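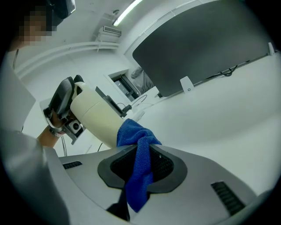 Blue microfiber cloth at the white table, monitor side.

About Wondeck

Wondeck writes wipe-down procedures for shared desks and worktables. The company was set up in Skunville by Eifion Ruddock and works from a single room, where each procedure is tried on an ordinary table before it goes to a client. The current set contains 80 procedures. Most cover hard white surfaces with fixed screens, cable openings and power strips.

Cloths are supplied by Lavoie at 300 g per square meter and are retired after 265 wash cycles. Color coding follows the client's own scheme where there is one.
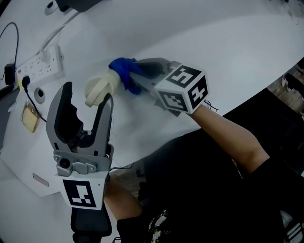

Cloth held over the tabletop; power strip and cable grommet at the far side.

A standard procedure lists the items that stay on the surface, the items that are lifted, and the direction of each pass. Cups and food bags are moved first. Power strips are treated as fixed, and the cloth stops roughly 2 inches short of them. Grommet rims are done last, with a clean fold.

Procedures are reviewed every October. Clients on the Grastov plan receive the revised sheets at no charge.
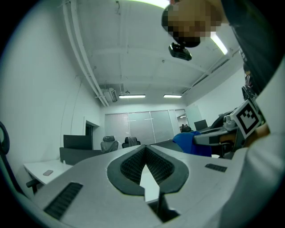 Eifion Ruddock would add that the fold order matters more than the cloth, and that most streaks come from going back over a finished pass with a used face.

Requests for a sample sheet should state the table size and surface finish.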